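Conductive yarn in a 1x1 rib knit: resistance drifts after washing

Posted by Taha Erraji in Technical Textiles > Knitting and Sensors

I am preparing an entry for a textile innovation prize, student category. The piece is a knitted stretch sensor for a knee sleeve, made from silver-plated nylon plied with plain polyamide. Before washing, the panel reads 29 ohms at rest and settles back to that value within a few seconds of release. After one gentle cycle at 40 °C and flat drying, the resting value is 153 ohms and the return is slow.

The entry rules ask for a durability statement and a sample the jury can handle. I have until June. Is the plating coming off, or is the structure relaxing? I would prefer to keep the rib, as the sleeve needs the recovery.

Details: hand-flat machine, tension kept constant, contacts crimped at both short ends. The detergent was an ordinary household powder.

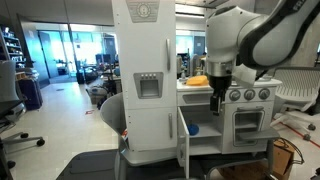

2 replies

Fadwa Gaber

Probably both, but check them separately. Ravel a length of yarn from a washed panel and from an unwashed one, clamp equal lengths under the same light load, and measure each. If the two yarns read alike, the plating is intact and the change is in the stitch contacts or the crimps. If the washed yarn is clearly higher, you are losing silver.

Household powder often contains an oxygen bleach, and silver does not tolerate it. Switch to a neutral liquid detergent with no bleach and no softener. Softener leaves a film on the yarn and raises contact resistance between loops.

For the structure, relax the panel before you take your first reading. A rib straight off the machine is under stress and will shrink in width the first time it is wetted. I wet out, dry flat, and then cycle the panel to the working extension 1,000 times on a simple rig before calling anything a baseline. The figure you quote as the starting value should come after that step.

Also measure with four wires. With two wires, you are including both crimps, and a crimp on knitted fabric loosens easily. Sew the contact area with the same conductive yarn and crimp onto the stitching.

On the durability statement: give the wash conditions, number of cycles, resting resistance before and after, and the number of panels tested. One panel will not be enough. A jury with a textile engineer on it will ask for the spread.

Mounir Tazi

Had a similar problem with a glove. I changed to stainless steel yarn and it went away. It is stiffer and the needles wear faster, but it washes fine. Didn't measure it properly, so no numbers.

Taha Erraji

Raveled yarn from both panels reads nearly the same, so the plating seems to have survived one wash. One crimp moves when I pull on it with tweezers. I will redo the contacts as described and repeat with neutral detergent. Mounir, steel is too stiff for the back of the knee, but thank you.

Fadwa Gaber

Then start with the crimp. Keep the washed panel and re-terminate that one first, before you knit anything new. If the resting value drops back near the original, you have your answer without another wash. Label the panels on the polyamide edge, outside the sensing area.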